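Zumevcombe Computer Reuse
Gallery: inside a desktop tower

Home > What we do > Galleries > Desktop towers

Page updated 8 January 2019

Most of the machines that come to us are office desktops. In November we took in 283 of them, the bulk from two schools and a firm of surveyors, and 23 went straight to parts. The rest were opened, checked and either rebuilt or stripped down.

People who are thinking of giving us a computer often ask what we look at once the side is off. This page shows the inside of one Dell tower. The case is on its side with the panel removed, and that is how we work on all of them. The board is easier to reach and screws don't drop into the bottom of the case.

The main points to find are the processor in the middle of the green board, the memory slots next to it, the graphics card on the other side of the processor, and the power supply along one wall of the case. The drives go at the front end, by the perforated metal cage.

Pictures can be saved and used in class if you credit Zumevcombe Computer Reuse.

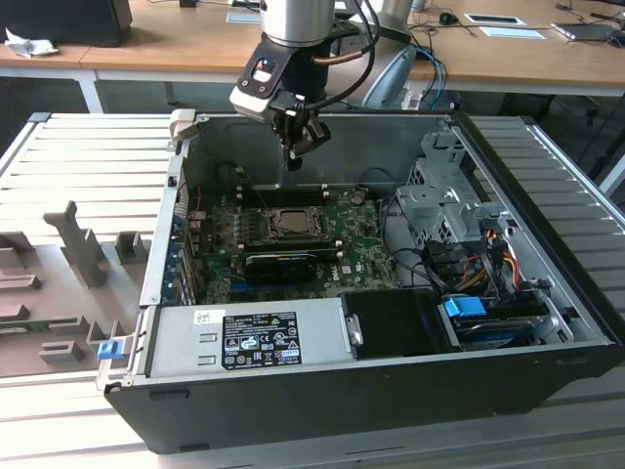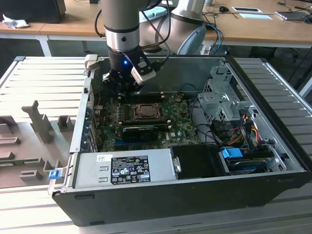
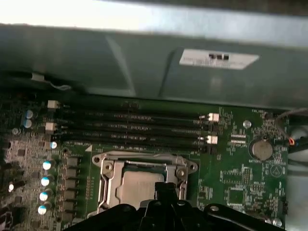

Dell tower, side panel off. The last picture is the close view of the four memory slots, all empty, with the processor in its metal bracket below them.

Notes on the parts

Memory. Modules are held by a latch at the end of the slot. Press the latch outwards and the module lifts. We test each one separately and store them by size. Small modules are hard to place now and we have almost 900 in the cupboard, so please ask before sending more.

Processor. We leave it in the socket unless the board is faulty. If it has to come out, the old paste is cleaned off first and the processor goes into a tray with a lid.

Graphics card. Undo the fixing at the rear of the case before pulling the card. Many office machines were supplied without one. We keep the better cards for the college.

Power supply. Never opened here. It is tested on the bench and reused whole, or it goes to the metals skip.

Drives. Wiped before anything else is done with them. If you would like a certificate, tell us when you book the collection.

Cables. Data cables are kept if the clips are sound. Power leads stay with their supply.

Booking a collection

We collect within the Zumevcombe area for ten machines or more. For fewer than that, bring them to the side door between ten and three. Keyboards and mice are accepted but we cannot take printers or tube monitors.

Rebuilt towers are sold from 100 pounds with a keyboard and mouse included. Stock changes often, so ring first. Ask for Dede Ansah about sales and Debora Amato about collections.

Text and captions: Atieno Mwakalinga

Next gallery: laptops and their batteries
Back to all galleries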